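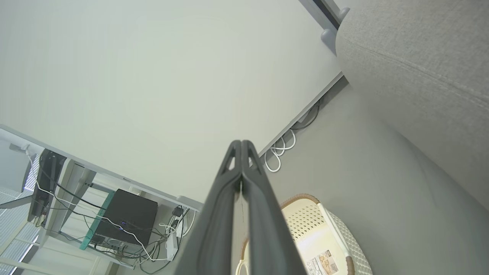

Three weeks with the Stulo gripper kit

By Matúš Malý
Posted in March

I've wanted a small robot arm at home for years and kept talking myself out of it, mostly because of the price and partly because I know what happens to my hobbies. Then a friend passed on his old arm when he moved out to Clonescombe, minus the hand (he'd kept that for something else), and suddenly I had a very good excuse to go shopping. What I ended up with is the Stulo kit, which is a two-finger parallel gripper with a little camera that mounts at the wrist, plus the software to drive both. I paid for it myself, and I've been using it most evenings since.

The short version is that I like it a lot and I have complaints. The long version follows, so get a coffee.

Putting it together

The box says an hour. It took me an evening and then a bit of the next morning, and I'm reasonably handy! Most of that went on the wrist plate. The screws are tiny and the hex key they give you is made of something close to cheese, so use your own if you have one. The paper guide is four pages and the drawing on page three is flipped, left for right. I mounted the whole camera bracket backwards before I figured that out. There's a corrected version on their site, but you only find it if you go looking.

Once it's on, though, it's on. I've knocked it against the desk leg more times than I'd like to admit and nothing has come loose.

The fingers

These are the best part of the kit by a long way. They're big, dark gray, and hollowed out, with a pair of small triangular cutouts up near the tips, and they taper so that when they're shut you get almost a point. That matters more than I expected. The gripper on the arm I used years ago at work had fat square pads and couldn't get at anything lying flat or tucked in a corner. With these I can nose in next to a thing and pick it up by the edge.

They close evenly too. Shut them and you just get a thin line down the middle, with no wobble and no finger arriving early. I ran 200 open-and-close cycles on a Tuesday night while I watched a movie, mostly to see if the motor would get hot, and it was barely warm by the end. The maker talks about 1,000 cycles before you need to touch the grease. I haven't gotten anywhere near that in one go, so I'll take their word for it for now.

Where they struggle is anything smooth and heavy. A full mug, no. A glass jar, sometimes, and I don't enjoy sometimes with a glass jar. You can buy rubber sleeves separately, which feels a little cheeky at this price. I cut strips from an old bike tube and they work fine.

The camera at the wrist

You get the view from just behind the fingers, looking out along them, so the gripper always fills the bottom middle of the picture and whatever you're reaching for is past the tips. It takes an evening to get used to. Your sense of up and down goes a bit funny because the floor tilts whenever the wrist does, and my first hour was me driving very confidently in the wrong direction.

It's a wide view, wider than I thought it would be from the product page. With the arm down low I can get the arm of the sofa, the baseboard and the underside of my desk all at once, and the window blinds over on the far left as well. Detail is good enough for what I do with it. The weave on the sofa fabric comes through nicely. It also shows, in more detail than I'd like, what I've let happen with the cables down there. There's a whole nest of black and white ones around the black cube under the desk, and another bundle of white ones lying in loops against the wall. I keep meaning to deal with it.

Bright windows don't seem to bother it much, at least in daytime. In the evening with one lamp on it gets grainy and the software starts to lag a little. I'd love a small light on the bracket. Bellard sells a wrist camera with one built in, but then you're paying for their whole mounting system, and I've already done my time with tiny screws this year.

What I've been doing with it

Picking things up off the floor, mainly. I put the white woven basket down by the sofa and I practice reaching into it and over it and around the handle. The handle is the hard part because it arcs right over the top, so you either come in from the side or you go under, and going under is how you end up dragging a basket across the room. My best evening was 20 pickups in a row without a drop, and all of those were soft things like socks and dish cloths. With pens I'm much worse.

I tried the automatic mode too, where you click on an object in the picture and the arm goes and gets it. On a clear floor it's great fun. Near the cables it gets nervous and stops, and I think that's the right call given the state of them - but it does mean a lot of clicking and waiting.

The software and the people behind it

It's fine! It starts quickly, it doesn't make me sign in every time, and the grip force slider does what it says. The update I installed in the second week moved half the buttons, and I still reach for the old spot. I wrote to support about the flipped drawing and got a reply the next day from a human being, who also sent me a proper hex key in the mail. I'd seen people complain about slow answers, so maybe I got lucky.

Should you get one?

If you already have an arm that needs a hand, yes, I'd say so. If you're starting from nothing, the Long starter set comes with an arm and costs less in total, though I tried one at a friend's place and the fingers are stubby little things that I didn't get along with. I'd still save up for this one.

I'm going to try the bike tube strips on the glass jar again next week, with a towel down this time. If anyone has found a cable clip that sticks to a painted baseboard and stays stuck, please leave it in the comments.

51 comments | 20 shares

Contact | © Matúš Malý | Back to top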